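Notebook, August. RSS reader shoot-out, continued 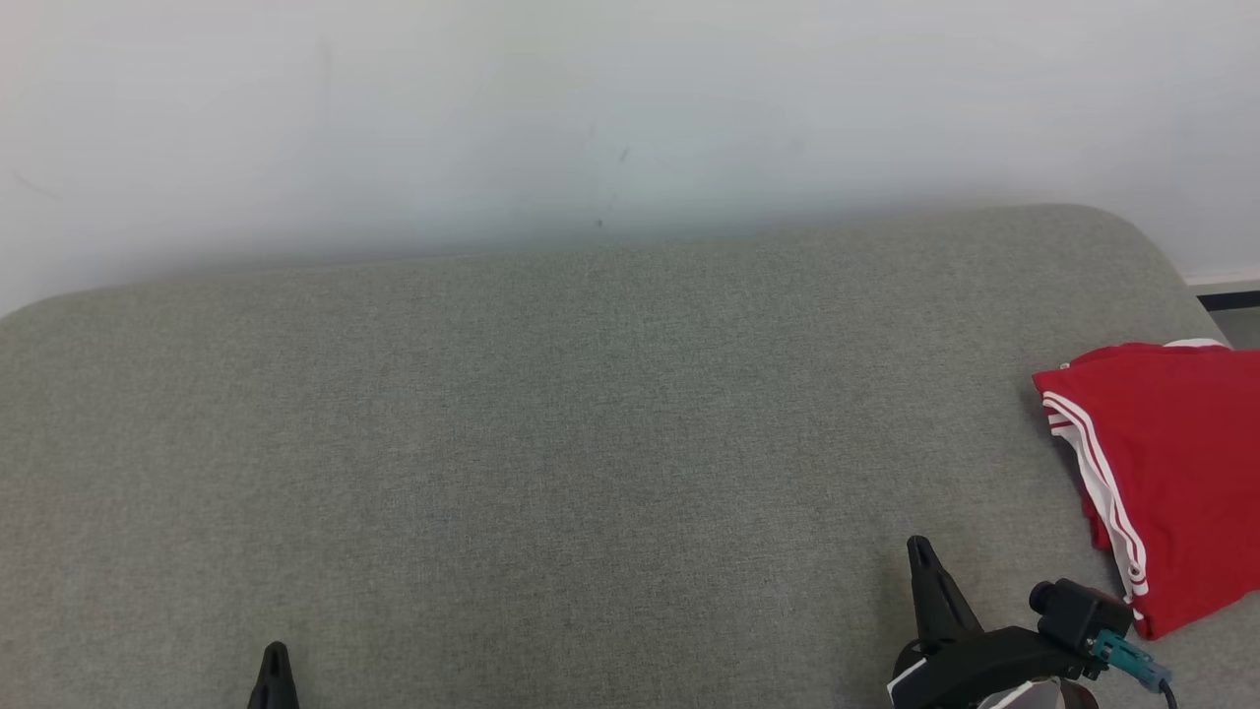 Grey upholstery, white wall.

Picked up where I left off: Ernach versus Zula on the same phone, same account, same 298 feeds. Teodoro Mateos exported the list from his own reader, so a worrying share of it is about fountain pens.

Import. Zula swallowed the OPML file in one go and kept the folders. Ernach took it too, then put everything into a folder called Unsorted, with a second Unsorted inside it. Moved things by hand until I lost interest at F.

Unread counts. Zula says 1,809. Ernach says "lots", in those words, which I found rude for the first hour and now rather like. Checked whether there's a setting to show the real number. There is, under Appearance, naturally.

Sync. Marked a batch read on the phone, then opened the tablet. Zula had caught up after roughly 40 seconds. Ernach wanted me to pull down to refresh, told me it was already up to date, and wasn't. Killed the app, reopened it, fine. Repeated the whole business on mobile data with the same result, so I'm not blaming the office wifi, much as I'd enjoy it.

Reading view. Ernach wins easily. Proper margins, sane line spacing, remembers my place in long articles. Zula's default font looks like a parking fine, and the colour picker offers two greys with different names.

Offline. Salcedo plugin supposedly caches full text for both. Installed version 2, which crashed Zula at launch. Removed it, Zula recovered, my folder order did not. Sent the log to the Govwood forum and got an automatic reply thanking me for my enthusiasm.

To do: battery test overnight, both apps, background refresh on. Ask Teodoro if he minds losing the pens.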